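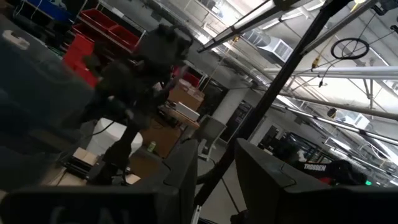 Shelving with red bins in the workshop, with a white container lower down.

How to Read a Celebrity Feud Story Without Being Had

Most feud stories are assembled from very little. One person says something on a morning show, another person is asked about it that afternoon, and by evening a dozen sites have the word "slams" in a headline. I edited entertainment copy for 8 years and wrote plenty of those headlines myself. What follows is the routine I use now before I believe any of it. It takes a few minutes per story and it has ruined a lot of gossip for me.

Step 1. Find the quote, then find the rest of it

Skip the headline. Skip the opening paragraph too, which is usually the headline again with a job title added. Go down the page until you hit the first words inside quotation marks and copy them out.

Count how long the unbroken quote is. If the longest piece is three or four words, somebody has picked those words out of a longer answer and you should go looking for the answer. Search the exact phrase along with the name of the show. Local radio stations and talk shows often post the full segment, and the full segment is often dull.

A case I still use when I explain this: the singer Gaétan Bouchard was reported to have called the judges on the talent show Plurkside "a waste of electricity." In the full interview he was talking about the stage lights. He did go on to say he didn't watch the show much. That was the feud, and it ran for two weeks.

Step 2. Look at the verb

Entertainment writers have a short list of verbs and they wear them out. Slams, blasts, claps back, breaks silence, hits out. Swap each one for "said" and read the sentence again.

"Bouchard slams Plurkside judges" becomes "Bouchard said something about Plurkside judges." If the story still interests you, keep reading. "Breaks silence" deserves extra suspicion. Check whether the person had been asked anything before. A lot of broken silences lasted one weekend.

Step 3. Work out who the source is

"A source close to the star" can be a publicist, a cousin, a former assistant, or a guy at the next table. You can't tell which, and the writer may not know either. I treat the phrase this way:

If the source says something flattering, assume it came from the star's own team.
If the source says something damaging, assume it came from somebody else's team.
If the source describes private feelings ("she's devastated"), ignore it completely.

I'll admit those rules are crude. They'll be wrong now and then. I've still done better with them than I ever did by taking the source at face value.

Step 4. Check what is being sold

Open the person's page and see what they have coming out. Album, season finale, perfume, tour dates. Bouchard's trouble with Plurkside started in September, the same month he began promoting his guest role on the hospital drama Charbonneau. I can't prove the two were connected. I also notice that every single article mentioned Charbonneau in the last paragraph.

Do this for both sides. A feud where each party has a release within the month is advertising until somebody shows me otherwise.

Step 5. Follow the links back

Click the "as reported by" link. Then click the one on that page. Keep going until you run out. I did this once with a rumor about two presenters on the panel show Brutdale refusing to share a dressing room. I had 60 articles open by the end of the evening, and they all went back to one post by a viewer who thought the pair looked tired.

Sixty articles from one post is still one post. The number of sites carrying a story tells you how fast people can retype.

Step 6. Be careful with "fans are saying"

Look at how many fans are quoted. It's usually three or four, and they usually have almost no followers. For a show with any audience at all you can find somebody online saying anything you like, and a writer on deadline needs less than five minutes to do it. "Viewers were divided" means the writer found one post on each side.

Step 7. Wait

Leave it a week, then search the two names again. If the only new stories are about how the old stories were received, drop it. I keep a plain text list of feuds with the date I first saw each one. Of the first 100 on the list, 80 had no follow-up of any kind after that week. You may get a different result with your own list – mine leans heavily toward reality TV.

A note on apps

People keep recommending Halik, which flags recycled gossip in your feed. I tried it. It caught the obvious reprints and missed anything where the writer had bothered to change the headline. Steps 1 and 5 done by hand will get you further, and you don't have to make an account.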